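Relleo office noise log, data card
Version 4
Maintained by Nhung Huỳnh. Last edited April 23, 2019.

What it is

A table of complaints about noise in shared offices, with a sound level reading next to each one where we had a meter running. Relleo put it together after a February in which every proposal that crossed my desk claimed open offices were fine, or terrible, with the same three studies under both claims. I don't think our table settles the matter. I would be wary of anyone who says it does.

Contents

complaints.csv — one row per complaint, 200 rows
readings.csv — one row per meter reading that could be matched, 132 rows
rooms.csv — room codes, floor covering, ceiling type, number of desks
notes.txt — free remarks, uneven, some in Vietnamese

The rows were typed in by hand from paper slips. Ngân Đặng typed most of them and I checked them against the slips. Spelling in the complaint text is left as written. Dates were cut down to the month before release.

How it was collected

Slips sat by the door of each room. People wrote what bothered them, how bad it was from one to five, and the time. Meters were on desks and logged once a minute. A complaint was matched to the nearest reading within two minutes. If the meter was off, or someone had put it in a drawer, there is no match and the level is blank. Please don't fill the blanks with the room average. The Skeda team did that with version 2 and got a very pretty curve out of it. 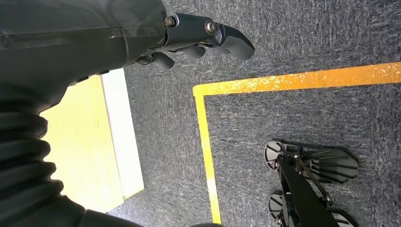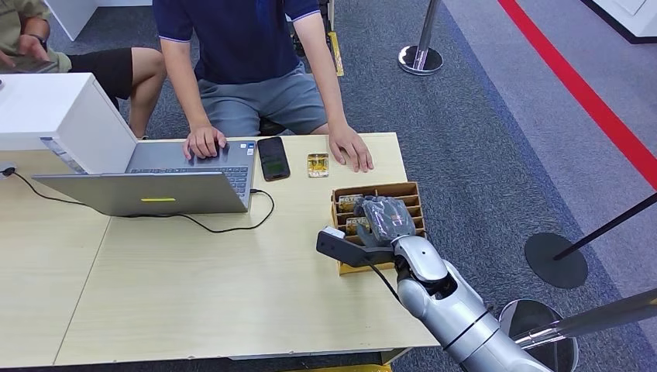 Known problems

People who complain are not a sample of people. Of the matched rows, 127 come from rooms with carpet, so the columns on floor covering are close to useless for comparing anything. I wanted to drop them. Ngân wanted them kept for whoever merges this with a larger set, and she won.

The one to five score means whatever the writer wanted it to mean. One person gave every slip a five, including a slip about a pen. Another never went above two and then moved desks.

Levels are A-weighted, which plays down low sounds. Air handling is the single most common subject in the complaint text and mostly a low sound. So a row can say "the hum is unbearable" beside a level that looks like a quiet library. We have seen this read as proof that the writer was making it up. It is at least as likely to be the wrong measure.

Speech is the other trouble. One clear voice across the room bothers people more than a louder mix of many, and a meter can't tell them apart. There is a speech column (yes, no, blank) filled in from the complaint text alone. Treat blank as unknown.

Uses we would argue with

Setting a "safe" level for concentration. Ranking buildings. Selling ceiling panels — the Rarkcombe brochure quotes version 1 and leaves out the part about missing meters.

Changes

Version 4 fixes the time offset in two rooms and removes names that had slipped into notes.txt. Version 3 added rooms.csv. The Nghiêm scripts still expect the old column order and will read scores as times without any warning.

Corrections

Send the row number and what you think is wrong with it. We keep the paper slips and will look.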